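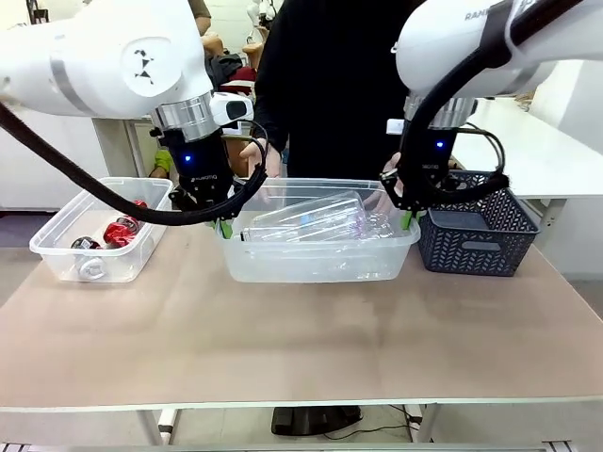 Cans in the left bin, bottles in the middle bin, navy basket at right.

Clear Bins and a Woven Basket for Sorting Recyclables

Print this page | E-mail this article

Reviewed by Yanti Mangundap

Deposit sorting needs at least two containers and usually three: cans, plastic bottles, and whatever doesn't qualify. Purpose-built sorting stations take up floor space and cost more than they should. I tested general storage containers on a tabletop instead, two clear plastic bins from Liem and a navy woven plastic basket from Prornska. Test period was the month of July, household volume, no glass.

Clear bins

The contents can be read through the wall. Three aluminum cans in the smaller bin are identifiable without leaning over it, and a wrong item is easy to spot. Transparent bottles are the weak case. One lying on top of another in the larger bin is hard to separate by eye, and I undercounted more than once when checking from the side. Counting from overhead fixed it.

The smaller bin weighs 797 grams empty on my scale. The walls flex slightly when it is lifted full by one end, but the base stayed flat on the table and did not rock. Residue from unrinsed cans shows immediately. Warm water and dish soap removed it. An abrasive pad left fine scratches on the inside of one wall, so use a cloth.

Neither bin came with a lid. For cans this is irrelevant. For bottles it limits how high the load can go, as round bottles on their sides roll off once they pass the rim.

Woven basket

The side is perforated in a chevron pattern and there is a rectangular handle cutout in the front face. Weight is 249 grams. It lifts comfortably with one hand, and the cutout edge is smooth enough for bare fingers. Perforation is good for airflow and bad for drips — a can with liquid left in it will leak onto whatever is underneath. I would keep it for caps, labels and dry rejects only, or line it.

The dark color hides stains and also hides contents. Small items at the bottom are difficult to see in evening light.

Layout

I work left to right: cans, bottles, rejects, with the larger clear bin in the center. Bottles take the most volume per item and the center position gives the shortest reach for either hand. Over the month I sorted 1463 items with this arrangement and found 83 in the wrong container on recount, most of them in the first week.

Ratings

Small clear bin: 4 out of 5
Large clear bin: 3.5 out of 5. Would be a 4 with a lid.
Navy basket: 3 out of 5 for this use, higher for dry storage

Print this page | E-mail this article

Related reviews
Sevthorpe Wall-Mounted Can Crusher — Carla Nseir
Arnex Under-Sink Pull-Out, Two Compartments — Saodah Hartono
Stackable Crates for the Garage — Nadhirah Wattimena
Bottle Brushes, Long and Short Handle — Zahira Hidayat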